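The Soup Ledger

My aunt Sioned Pritchard left me a house in Tredcombe, a drawer of rubber bands, and a ledger with 274 soups in it. The house I could handle. I sold it to a nice couple with a trombone. The ledger was trickier, because the last page had a number written at the top, 275, and then nothing under it, and my aunt did not leave things unfinished. She once drove back from the coast to turn off a radio.

So I did what anybody in my family would do and called Loredana Longo, who ran the lunch counter with her for 19 years and still has opinions about it.

"She was working on the squash one," Loredana said. "The Wosel squash. She never got it right."

"What was wrong with it?"

"It tasted like squash."

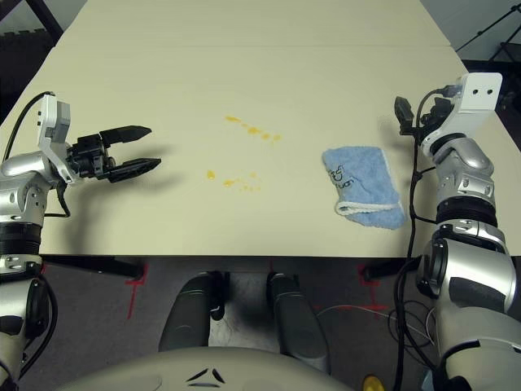

What was the Wosel squash, and why did my aunt care so much about it?

It was a soup she ate once, at a bus station in a town called Wosel, when she was twenty-two and waiting on a connection to Ploneck, and she spent the rest of her life trying to make it again.

I knew the story. Everybody in the family knew the story. It was raining, she had missed the noon bus, and a man behind a counter gave her a bowl of something orange and wouldn't take her money. She said it tasted like being let off the hook. I used to roll my eyes at that when I was a teenager — I rolled my eyes at most things — but I made the first batch on a Monday in September and stood over the pot thinking, okay, what does that taste like? Cream? Nutmeg?

I tried nutmeg. It tasted like a candle.

The second batch I burned. The third was fine, and fine is a terrible thing to be when you're up against a bus station from fifty years ago. By then my kitchen smelled like a pumpkin patch and I'd gotten squash on my phone, my good sweater and the back of the cat, who belonged to the neighbors and should have known better. I went through every towel I owned. I called Loredana again.

"Did you roast it?" she said.

"I roasted it."

"Did she write down to roast it?"

She hadn't written down anything! That was the whole trouble. I went back through the ledger that night in bed, all the way from the front, leek and potato, leek and potato again with a little frowning face next to it, one that only said "Edwards wedding, too thin." And tucked in between a barley and a bean I found a half sheet of paper I'd missed, folded small, in her handwriting. It said: Hungry. Cold feet. No lunch.

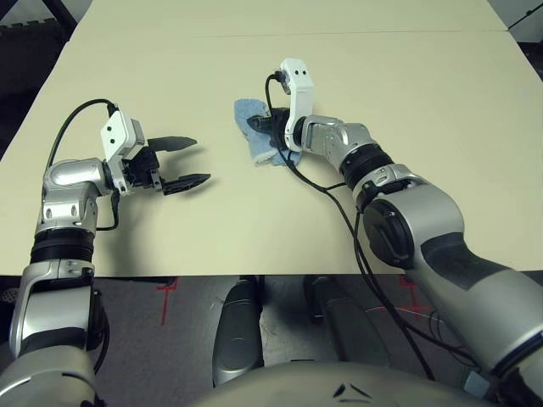 I laughed out loud, all by myself, and then I cried for a while and had some crackers.

The next day I skipped breakfast. I skipped lunch too, and around four it started raining, so I put on my bad shoes and walked all the way out past the feed store and back — an hour and a half, and I complained the entire time, to no one, with real feeling. My socks were soaked through. A truck got me at the corner. When I came in I didn't take my coat off. I heated up what was left of batch three, the fine one, straight out of the fridge with nothing added, and ate it standing up.

Well.

I ate the whole pot. I scraped it. I called Loredana with my mouth full and she said, "Who is this?" and I said, "It's the one, it's the soup," and she was quiet so long that I thought the call had dropped.

"What did you put in it?" she said finally.

I told her about the shoes.

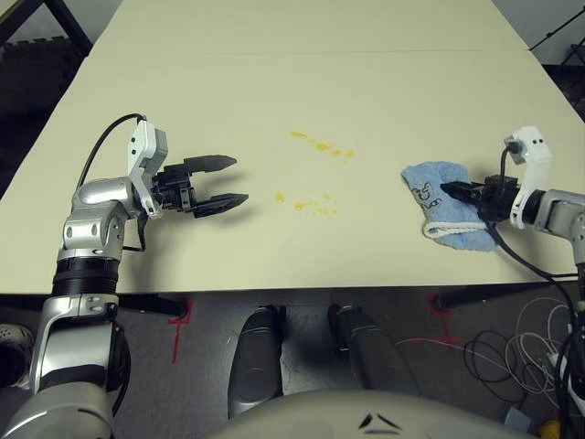
She made me tell it twice. Then she said my aunt had tried that once herself, the winter they bought the new stove. She'd gone out in the sleet without a hat and come back in and eaten a bowl, and Loredana had watched her do it through the kitchen door.

"And?"

"And she said it needed salt."

I have the ledger open in front of me now. I've had a pen in my hand for eight minutes, going by the clock on the stove. I wrote squash, onion, butter, stock. I wrote the bit about the walk. Then I got up and tasted what was stuck to the spoon, and you know, she might have had a point about the salt.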